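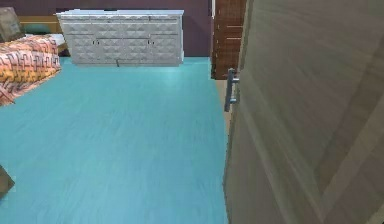

Sebastião Queiroz wants to know whether any of what visitors get shown at the Grodau open day would survive a morning in his own house, and he doubts it. Fair enough. Most of the questions we were sent after the February visit were on those lines, so they are answered first.

Did we see a robot tidy a real bedroom?
No. The bedroom work we were shown was in simulation, on a screen. The room had a bed, a long white dresser and a door standing open, and it was computer-rendered throughout. Grodau say their home robot learns in rooms like it before it goes near a real one. How much carries over is the part we would have liked to see.

What success rate did they claim?
164 finished tasks out of 193 attempts, all simulated. We asked what counted as finished and got two answers from two people. One said the drawer had to be fully shut. The other said near enough.

And the 1755 on the leaflet?
That is the number of room layouts. We were not told how different they are from each other. Moving a bed a foot to the left may well count as a new one.

Was there any real hardware?
Yes, in the Treloar hall, after lunch. A wheeled machine opened a cupboard at the second go and took 34 seconds over it. A member of staff stood by with a stop button and did not need it. Nothing was picked up off the floor, though the programme had said it would be.

Can I bring my own object for it to try?
We asked. Not at present.

Is it worth the trip from Gokley?
If you like asking awkward questions, yes. The engineers were patient and the talk at 2 pm was better than the demonstration. If you are thinking of buying one, wait. There was no price, no date and no word on repairs.

Is parking free?
At the Nostow Road end only. The front car park charges from 8 am.

Will you go again next year?
Only if the cupboard is one they haven't practised on.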